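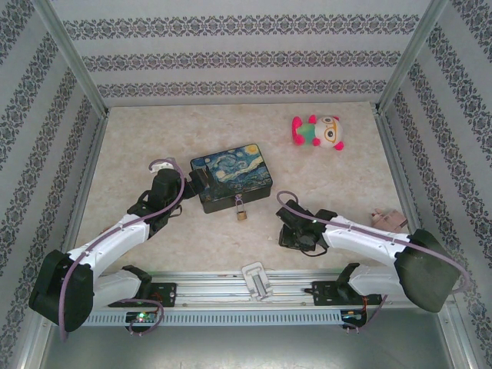 Photo: Brusero teaching lab, course handout 3

Okay, handout 3, the one where I tell you about the night we stalled a joint and I learned to stop trusting a green light. Please read it before lab. It's short, and I'll be asking you to do some of this yourselves in July.

So the job was a two-arm box task. One arm steadies the box, the other works on the lid, and a small controller (ours is called Sayce, don't ask me why) passes targets to both. We'd logged 398 runs without anything worse than a dropped toy, and by then I had gotten lazy. I was eating a sandwich, if you want the full picture!

On the next run the left arm came in a little low and pressed its jaws against the side of the box. The box didn't slide. Sayce saw that the joint hadn't reached its target, so it kept asking for more, and the elbow motor kept trying. A stalled motor turns its current into heat and nothing else. Our log shows 700 milliamps over the normal load for 30 seconds, and then the motor's own protection cut in and the arm sagged onto the floor of the cell. The status LED stayed green the entire time. Of course it did – it only tells you the board has power!

My first guess was the cable. It's a good guess in general, and you should always look at how a cable loops past the elbow, especially at the far end of the reach. But I moved the joint by hand with the power off and the cable had plenty of slack. So then I went to the wrist camera, which I should have done first.

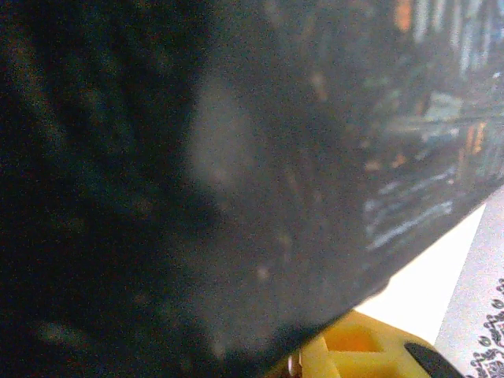 A wrist view is a funny thing to work with. When something dark sits right up against the lens, there's very little left for the software to go on, and reflections on a shiny surface can look like edges. Our position estimate had jumped sideways a moment before contact, and the grasp planner believed it. No check on the jump, no check on the current, no timeout. I wrote that code, so I get to complain about it.

What we changed, in the order we did it:

A stall timeout. If a joint is commanded to move and doesn't, the arm drops its target and stops. Three seconds was too long, so play with the value in the Flevo simulator before you touch hardware.

A current limit per joint, set in the motor and again in the controller.

A sanity check on the camera estimate. If it moves farther between two frames than the arm could, throw it out and hold still.

And the stop button now sits where you can hit it without leaning over the rail. I had been reaching across a powered arm, which is a dumb way to get pinched.

For next time, read the Kokstead notes on torque limits and bring a current plot from one of your own runs. Mark the spot where you would have stopped the arm, and write a line or two on why. Messy plots are fine, mine was awful.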